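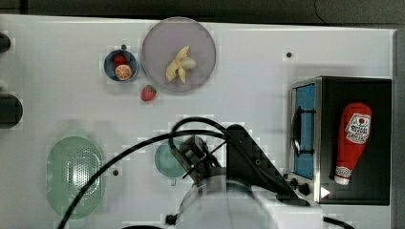 報道関係各位

Lumstead、手で教える・離れて教える「Fuvero」の受付を6月に開始
台所まわりの作業をロボットアームに実演で覚えさせる教示ツール

ロボット教示ソフトウェアの開発を手がけるLumstead(代表 Vitalii Yatsenko)は、ロボットアームに作業を実演で教えるための教示ツール「Fuvero(フヴェロ)」の受付を、6月より開始します。対象は研究機関、大学、専門学校、および製造・食品関連の開発部門。台数限定、先着順。

■ 概要

Fuveroは、人が作業をやって見せ、その動きを記録し、学習用データとして書き出すまでを一つの画面で扱うツールです。教え方は2通り。

・直接教示 アームを手で持って動かし、そのまま記録
・遠隔教示 操作者の手元にある小型の操作アームを動かし、作業側のアームを追従させて記録

両者は途中で切り替え可能。たとえば大まかな位置合わせは手で、つかむ直前からは遠隔で、といった使い方ができます。切り替えの時点も記録に残るので、あとから区間ごとに取り出せます。

■ 開発の背景

従来の教示では、位置を一点ずつ登録し、条件分岐を書き、動かして直す、の繰り返し。皿の位置が少しずれただけでやり直しになる、という声が多く寄せられていました。当社が協力先のSustaと進めた試験では、卓上に皿、ボウル、水切り、小型オーブンとおもちゃの食材を並べ、「つかむ」「皿に置く」「ボウルに移す」といった短い作業を一つずつ遠隔で実演。1回ごとに物の配置を変え、219件の実演を記録しました。操作を担当したのは、ロボットの経験がない者を含む18名です。

初めての人が最初の1件を残すまでの練習時間は、約27分。思ったより短かった、というのが社内の正直な感想です。

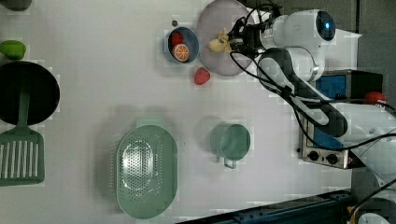

難しかったのは、つかむ動作そのものよりも手首の向きでした。丸みのある物、細長い物では、指を入れる角度が操作者によってかなり違う。Fuveroでは、この違いを失敗として捨てずに、実演者ごとの印をつけて保存します。学習に使うかどうかは後で選べばよい、という考え方です。

■ 主な機能

・実演の開始、終了、取り消しを足元のペダルで操作。両手はアームから離さなくて良い
・真上と斜めの2方向の映像を、関節角度、指の開閉と同じ時刻で保存
・途中でやめた実演も理由をつけて残せる(落下、接触、操作ミスほか)
・作業の指示文を日本語、英語、スペイン語で入力可能
・記録した動きの再生。速度は100%を上限とし、低速での確認再生にに対応

なお、初期設定では確認再生は低速から始まります。変更には管理者の設定が必要です。

■ コメント

Lumstead 教示技術担当 Vasylyna Lysenko
「遠隔で操作していると、最初はみなさん急ぎます。で、ボウルの縁に当てる。記録を自分で見返すと次からゆっくりになるんですね。見返しの画面を最初の設計より大きくしたのは、そのためです。」

Susta 試験担当 Rigoberto Ríos
「片付けの作業は地味ですが、置き場所が毎回変わるので教示の練習には向いています。直接教示だと自分の腕が映像に入ってしまう。うちでは結局、遠隔が中心になりました。」

■ 提供内容

操作アーム、足元ペダル、記録用ソフトウェア一式。作業側のアームは含みません。対応機種は申込時にご案内します。導入時の講習は半日、午前10時開始、当社またはご指定の場所にて。遠方の場合はオンラインも可。価格は構成により異なるため、個別見積もりとなります。

■ 今後の予定

両腕での遠隔教示に対応した版を準備中。扉の開け閉めや、片手で器を押さえる作業など、片腕では教えにくいものを想定しています。提供時期は未定、決まり次第お知らせします。また、教示経験者向けの講習をJaiswalと共同で企画しており、講師はGumaro Salinasが務めます。募集要項は別途公開。

■ 本件に関するお問い合わせ

Lumstead 広報担当 Arsen Koval
お問い合わせは当社サイトのフォームよりお願いいたします。取材、実演の見学も随時受付中(要予約)。掲載用の画像データが必要な場合は、媒体名と用途を添えてご連絡ください。

※記載の内容は発表時点のものです。仕様は予告なく変更になる場合があります。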